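Ticket 128 — Jars and tote bag, packing table
Opened by: Védís Arnardóttir
Status: open

Bag is the cream ORRIS tote. Packing list from Grornholm calls for jars upright, lids up. Handles fold outward before loading.
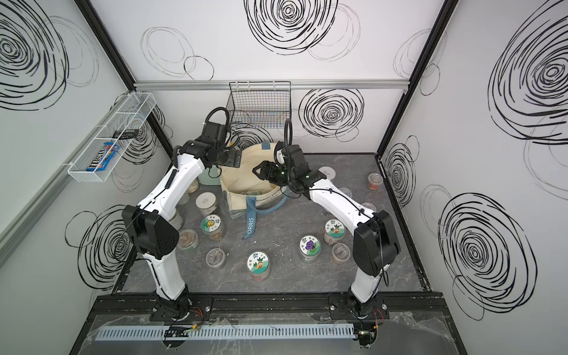
14:40 — V. Nørgaard: canvas has no stiff base, so tall jars lean once the middle fills. Suggest heaviest jars first, cups last.

Toaster and toast are not on the list. Leave them at the back.

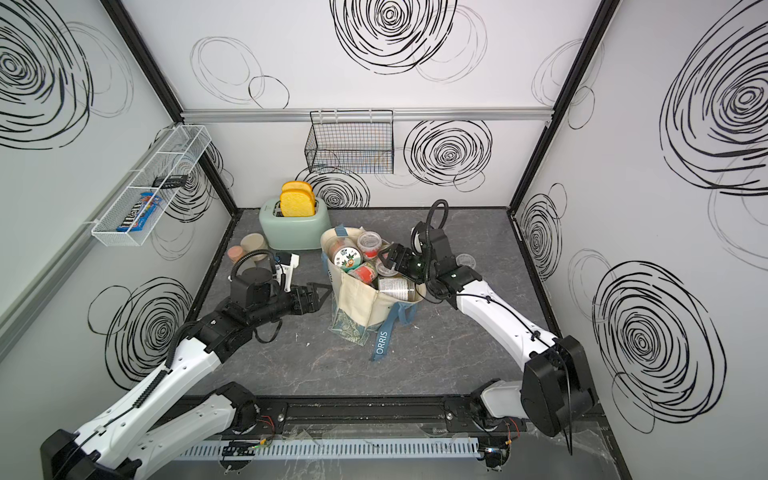
Can should go in before the cups — it is heavier. List to be reordered.

Saturday — V. Arnardóttir: new list loaded in Fasteo, item 37 still has the old order.
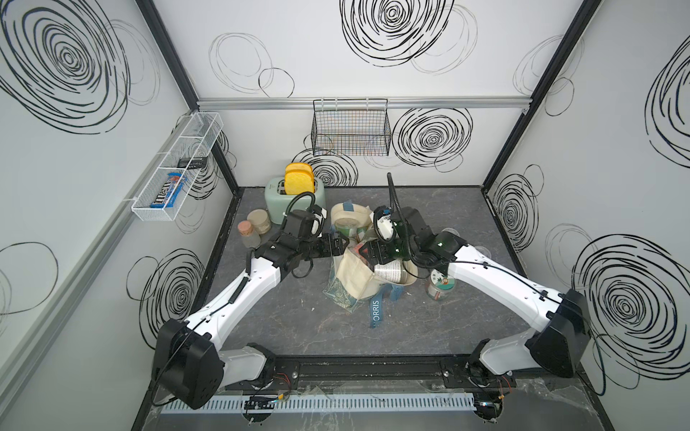 Bag needs its sides pulled up before the first jar. Added as step one. Waiting on Grornholm for item 37.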